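Why Trevier sacked their coach (my sport management project)

I picked this because my cousin plays there, so yeah, I'm a bit biased! Trevier lost 8 straight and Hubert Borkowska was gone by Monday, after four seasons. I surveyed 30 members, and most blamed the board for letting the centre forward go to Tamby (me too, for the record).

I still reckon they panicked. 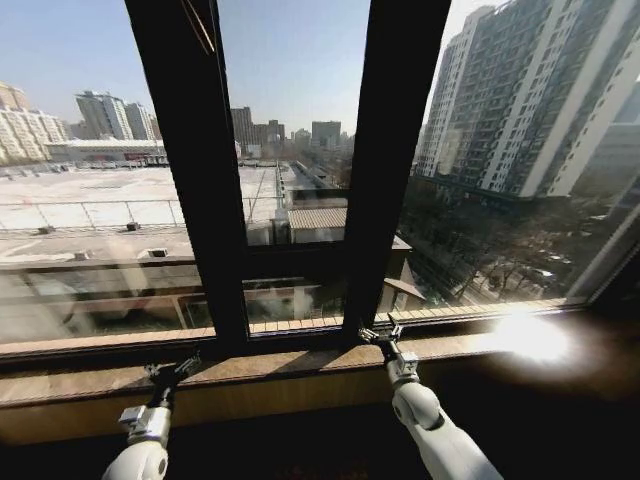
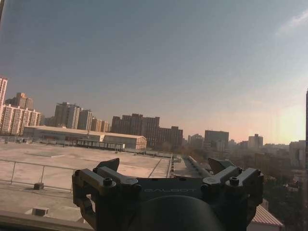 Nuno Salgado read my draft and said I'd gone way too easy on Hubert, whose training sessions were a shambles by April.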